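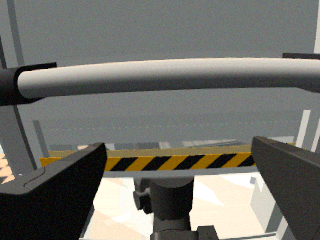
I have now read three articles in a month telling me that the handles are the first thing a buyer notices in a kitchen, and that changing them will make the whole room look new for the price of a meal out. I don't believe it. I have looked round a fair number of houses and what I noticed was the damp. But the handle makers have their story and they are sticking to it, and the story at the moment is the fat bar: a thick, smooth, light grey tube with a slight bow to it, set against a flat speckled grey front, with a black bracket holding the end. Three years ago it was thin brass. Before that it was no handle at all, just a groove that filled with crumbs.

What set me off was a leaflet from Bidix, who have opened a showroom on the edge of Irthorpe where the carpet place used to be. The leaflet promises a "refreshed" kitchen in 26 days. Refreshed means they keep your cupboards, swap the doors and drawer fronts, change the handles and leave. I can see the sense in that. Our cupboards are perfectly sound boxes and I have no wish to see them in a skip. So I went along, and a polite young man worked out a price for a small galley kitchen with no new worktop, no new sink and no plumbing. It came to £1,791.

I asked how much of that was handles. He didn't want to say, and went off to find a different screen. The answer was more than £800. For handles! He told me they were from the Cukel range, as if that would settle it, and that people "really feel the difference". I held one. It felt like a handle.

I'm not against spending money on a kitchen. My sister-in-law Albane Gautier had hers done in January and it is lovely to cook in, mostly because she moved the fridge. It used to open against the back door, so that if one person wanted milk and another wanted the garden there had to be a discussion. None of the articles I read mentioned where the fridge goes. I suppose you can't sell anyone a new place for the fridge.

Albane's joiner was Gilles Chevalier, and I rang him to ask whether I was being unreasonable. He thought I was, a bit. He says a bigger handle does help if your hands are stiff or you wear oven gloves a lot, and he has fitted them for older customers who were glad of them. Fair enough. He also said that the cheap ones from Brunet do the same job, and that if I drilled the old holes out carefully I might not need new fronts either. Then he told me that the thing he gets called back for is hinges. Doors drop, people lift them a little each time to get them shut, and after a while they decide they hate the kitchen.

I went round ours that evening with a screwdriver. Two doors were hanging low, and the one under the sink was held on mainly by habit. It took me 20 minutes, including the time spent looking for the right screwdriver - it was in the cutlery drawer - and they all close now. The kitchen doesn't look new. It looks like the same kitchen with straight doors, and I've put the leaflet in the recycling, though I did keep the page with the measurements on it.

I may still buy one of the Brunet handles for the big pan drawer, which does stick.

Filed under: House and Home, Grumbles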